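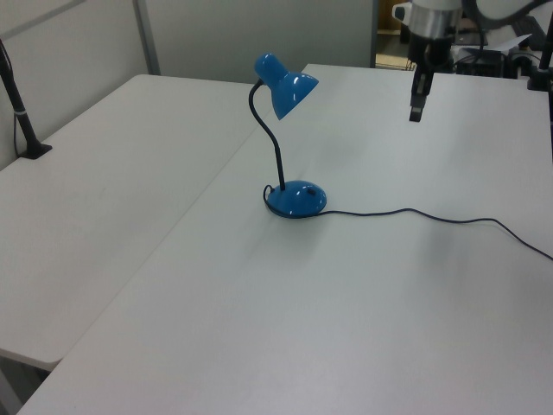

Blue gooseneck lamp, white table

Last updated April 20, 2026
3 min read
Search this forum Advanced Go

Desk lamps for seedlings, worth it or not?

mulchmonkey
Right, I've gone down a hole with this and need some sense talked into me. We've rented in Sandhu for two years, the only decent windowsill faces the wrong way, and every tomato I start goes leggy and falls over by week three. My neighbour reckons any old desk lamp with a decent bulb in it will do the job. The garden centre tried to sell me a Zekport panel for $157 and I nearly choked. It's a tray of tomatoes! So who's done it on the cheap?

parsley_pete
Me, every year. Ordinary gooseneck, daylight LED bulb, shade bent right down close to the leaves and lifted as they grow. Tomatoes, capsicums, basil, all fine. The trick is sixteen hours a day on a timer. People put the lamp up at reading height and then whinge that it doesn't work.

gumleaf77
Have to disagree, sorry Pete. One lamp does one small pot properly, and everything at the edge of the tray leans in like it's listening to gossip. I tried it for a whole season and ended up with half a dozen good plants and a lot of spaghetti. Bought a Plosex strip in November, second-hand, and the colour of the leaves was different straight away (much darker).

parsley_pete
So turn the tray! I do mine morning and night when I put the kettle on.

mulchmonkey
I can turn a tray. What about brightness though? The bulb I've got in the cupboard says 500 lumens on the box, and the bigger one at the hardware shop was 1363, which seems a funny number but there you go. Is the small one a waste of time? 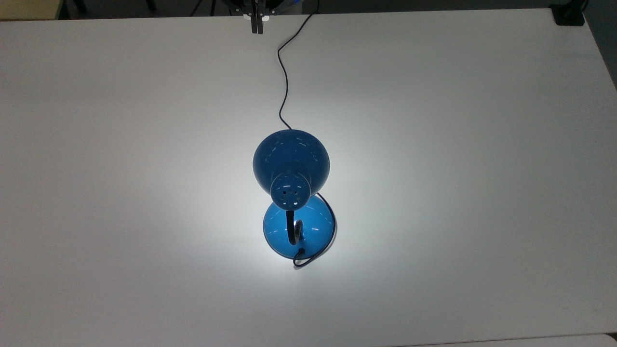
gumleaf77 reckons the small bulb is fine until the first true leaves and hopeless after that, so get the big one now and save yourself the second trip. Check the rating on the lamp first, too, as some of the little ones aren't meant for much.

mulchmonkey
Fair enough, big bulb it is. Anyone used the Bakon seed mix? It's on special and I've run out of my usual.

parsley_pete
Bit chunky for basil, I sieve it. Tomatoes don't care.

gumleaf77
Still say get a strip light, but post how they look in a fortnight.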